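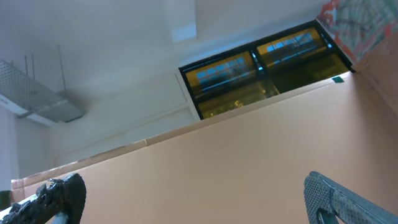

Peach wall, white ceiling.

So I have opinions about paint now. I never used to! I lived in rented flats for most of my adult life, and the walls came in magnolia and that was the end of it. Then we bought the house on Vorkgate and I found out that I'm a person who stands in a hallway at 7am holding a bit of card against the skirting board, muttering.

The back bedroom is what started it. It was dark green when we moved in (proper snooker hall green, ceiling and all) and I thought, fine, two coats of something pale and we'll be done by Tuesday. I went to Gemarard, the little paint shop past the station, and asked for a pinkish sort of beige. The man behind the counter brought out a fan of cards as thick as a brick and left me to it. Have you ever looked at forty beiges in a row? After a while they all go grey, and then they all go pink, and then you need a sit down.

I came home with 8 tester pots. My sister says that's a sickness. In my defence they were on offer, and I painted them all on lining paper first, which is the one clever thing I did in this entire business. If you take nothing else from this post, paint your samples on paper and move the paper about. Stick it by the window, stick it behind the door, look at it at breakfast and again with the lamp on. One of mine was a lovely soft biscuit until teatime and then went the colour of a plaster, the sort you put on your knee.

My neighbour Tsegereda Tesfamariam came round in the middle of all this to return a casserole dish and stayed an hour and a half. She used to do window displays for a department store and she has no patience for dithering. She held up two of my sheets, put six of them straight in the recycling and told me to stop looking at the walls and look at the floor. Our boards are quite orange, you see, and anything with yellow in it was making them shout. I'd been staring at the problem for a fortnight and hadn't glanced down once.

Then came the primer saga. Green does not want to be covered. I did one coat and it looked like a pond with mist on it. I did another and it looked like a smaller pond. The third I did in a temper with the radio up very loud, and that finally got it. The ceiling I left to my brother, who is six foot three and owes me for the Sandeck holiday, and he grumbled all the way through but made a beautiful job of it, nice crisp line round the edge and everything.

I did the edges in the rest of the room with a small angled brush and no tape. I know, I know. Tape people, I've heard you, but I've pulled off enough fresh paint with the stuff to last me. Load the brush less than you think, start a little way off the line and creep up to it, and breathe out as you go. It's slow, and your neck will hate you, but I find it quite soothing once I've got going.

Next up is the landing, and I've already had a wobble. I fancy a dark blue and everyone in the family has a face on about it. I've got three sheets of lining paper pinned up by the airing cupboard and I've told them all they're allowed to vote once, in pencil, on the back.

If anyone has used a really dark colour on a narrow landing, do leave me a comment, especially if you've got children with sticky hands.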